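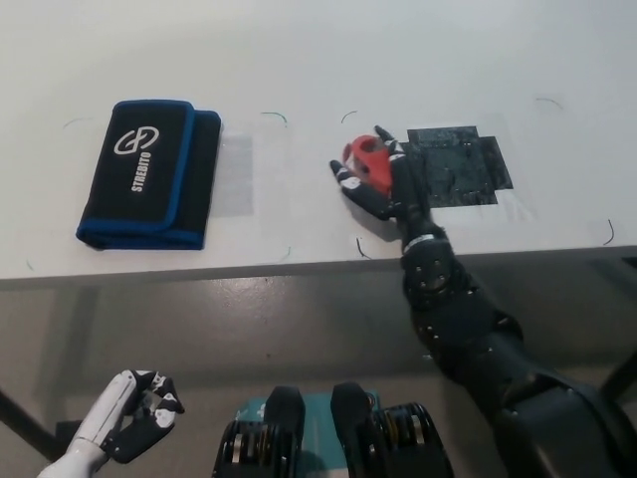
Black fabric wallet with blue piping, on the white table.

Tanero Gift Boxes: progress report to the Ramby Small Trade Fund
10/07/2021

We've had a wonderful few months, and the boxes are finally going out the door! Since our last report we have shipped 1,495 gift boxes, most of them birthday and thank-you orders, with a lovely late rush for retirements (we hadn't planned for retirements at all, so there is now a card for them).

Range. The catalog stands at 29 boxes. The Boonyarit tea and ginger cookie box is the clear favorite, and customers keep asking for a bigger size. We are testing one with two extra tins and a deeper lid. The dried fruit box sold slowly until we moved the figs to the top layer and took a new photo for the order page. It now sells every week.

Packing. Your grant paid for the second packing bench and the ribbon cutter. What a difference! A standard box used to take us 12 minutes to pack and now takes 7. Paper filler still runs out too fast, so we have moved to a monthly order with Mastov.

Delivery. Chocolate was our headache over the summer. We held those orders back on the hottest days and wrote to each buyer first, and nearly everyone was happy to wait. Liners are in stock for next year.

Still to do. The gift message form cuts off long notes, and a few people have had to call us to finish theirs. The fix is due in October, ahead of the holiday orders. We also owe you the receipts for the shelving, which will follow with the next claim.

Spending is within the agreed budget and we are not asking for any changes. Come by and see the new bench any time, we would love to show it off!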